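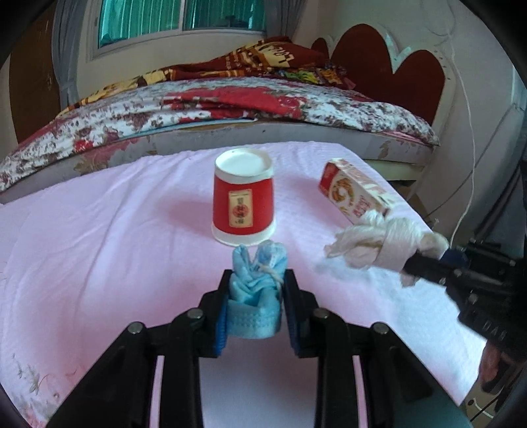

Wumorley Paper Cups, Red Band

White paper cup with a wide red band and a cream-gold label on the front. The label carries a vertical line of dark characters over a round red emblem. The rim is rolled and the base is slightly recessed, so the cups stack without jamming and stand steadily either way up.

Sold by the sleeve or by the case. A sleeve holds 30 cups. We keep sleeves at our Bronamby shop and cases at the Stendmont warehouse, so an order with both in it may come in two parcels.

Details
Product code: 2103
Colour: white and red
Print: one design only, same on every cup
Suitable for: tea, coffee, water, cold drinks
Not suitable for: microwaves, dishwashers, open flames
Lids: sold separately, choose the Biwott flat lid
Minimum order: one sleeve

Using and storing
Keep the sleeve closed until you need it. Once it is open, stand the cups upside down on a clean cloth or tray to keep dust out. Store away from cookers and damp walls. For very hot drinks, use two cups together or leave a finger's width at the top. The cups are made for single use and go soft if they are washed.

Delivery
Orders placed before 2 pm leave the same working day. Cases are sent on a pallet if you order 35 or more. Please tell us if your building has steps or a narrow entrance.

Returns
Unopened sleeves can be sent back within 30 days. We cannot take back opened sleeves. If a sleeve arrives crushed, keep the wrapping and let us know, and we will send another.

Own print
We can put your own label on the red band for orders of 3,000 cups or more. Send the artwork with your order. Own print orders for August are now full.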